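**Re: Switching to a white work surface, worth it?**

**quiltbarn_57**

OK so I finally did it and I'm thrilled! After years of cutting and piecing on my grandmother's dark walnut table I painted the sewing room table white on Tuesday, two coats, and I can't get over how much easier it is to see what I'm doing. Navy thread! Black batik! I used to lose my seam ripper every ten minutes and now it just sits there looking at me.

I'm on the Trukthorpe pattern (the one with the flying geese that turn the corner, 20 blocks in the big size) and I got two blocks cut before dinner, which for me is lightning speed. Has anyone else gone white? And does it stay nice?

**bobbinweather**

Congratulations! I went the other way, from white to a medium gray, and I'd never go back. White was lovely in the morning and then by 3 p.m. the sun came around and I was squinting at my own rulers. Also, if you piece a lot of low-volume fabrics, cream on white is murder. I cut a whole strip of the wrong background once because I couldn't tell the two apart lying there.

**quiltbarn_57**

Oh, I hadn't thought about low volume. I'm a brights person through and through so maybe I'm safe. My window faces north too.

**stitchfoundry**

White all the way for me, and I'll argue with bobbinweather about it until the cows come home :) Colors read true on white. On gray everything looks a little sad, and I end up buying more yellow to make up for it. Glare is a lamp problem and a curtain problem. I hung a cheap sheer and swapped my shiny bulb for a frosted one and it was fixed that afternoon.

What I love most is laying out a block before I sew it. All that blank space around the pieces and you see right away if one of your oranges is too loud.
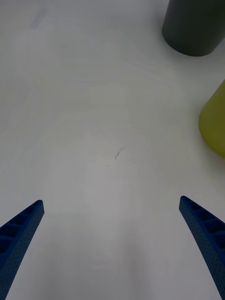

**pinsandneedless**

Sorry, but no, the colors don't read true on white, they read *brighter* than they will in the quilt. Anything dark on a white table looks darker than it is and anything saturated jumps out at you. I laid out my whole Mallisico sampler on white and adored it, then sewed it together with the charcoal sashing and it was a different quilt. Audition your fabrics on the background you're using. Lay a yard of it over the table and go from there.

**stitchfoundry**

Hmm. That's fair for a sampler with dark sashing. I nearly always use a white background so I guess the table has been flattering me this whole time. Still not painting it gray!

**bobbinweather**

I'll take half a victory.

**hexie_hoarder**

Jumping in about whether it stays nice. Paint: mine got ink on it in the first week (the purple air-erase pen, which does not air-erase from paint) and a nice brown ring from the iron rest. Give it a clear topcoat and let it cure properly before you put a cutting mat down. I was impatient and the mat stuck. I had to peel it up a corner at a time and it took paint with it.

What did you use, quiltbarn? And are you putting a mat on top of all that gorgeous white or cutting on a smaller one?

**quiltbarn_57**

Oh no, the mat! It's been sitting on there since this morning, brb

**quiltbarn_57**

Phew, it lifted. One little tacky spot near the back. I moved it to the ironing board until the weekend. The paint is a leftover cabinet enamel from when we did the kitchen, no topcoat yet, so that's my next job. I like a smaller mat so I can spin it, and then I still have table left for laying out.

**pinsandneedless**

Cabinet enamel is tough stuff once it hardens, you'll be happy with it. Mine took two full weeks before I trusted it with anything heavy. And keep the sewing machine on a piece of felt for a while, those little rubber feet can leave marks on fresh paint.

**arruda_fabric_fan**

Totally different question but since you mentioned the Trukthorpe: are you using the Masivora solids for it? I have been petting the marigold one in my stash since September and can't commit.

**quiltbarn_57**

YES, marigold and the teal! Plus an Arruda print for the corners, tiny leaves, so pretty I bought the end of the bolt. I added up the patches for the big size with the pieced border and got 2,685, so wish me luck. Cut into the marigold. Do it tonight!

**arruda_fabric_fan**

Okay okay, rotary cutter is out. New blade and everything.

**hexie_hoarder**

2,685! I'd want a bigger table before I worried about the color of it. Please post the corners when you get to them, I've never managed to make those geese turn without chopping off a beak.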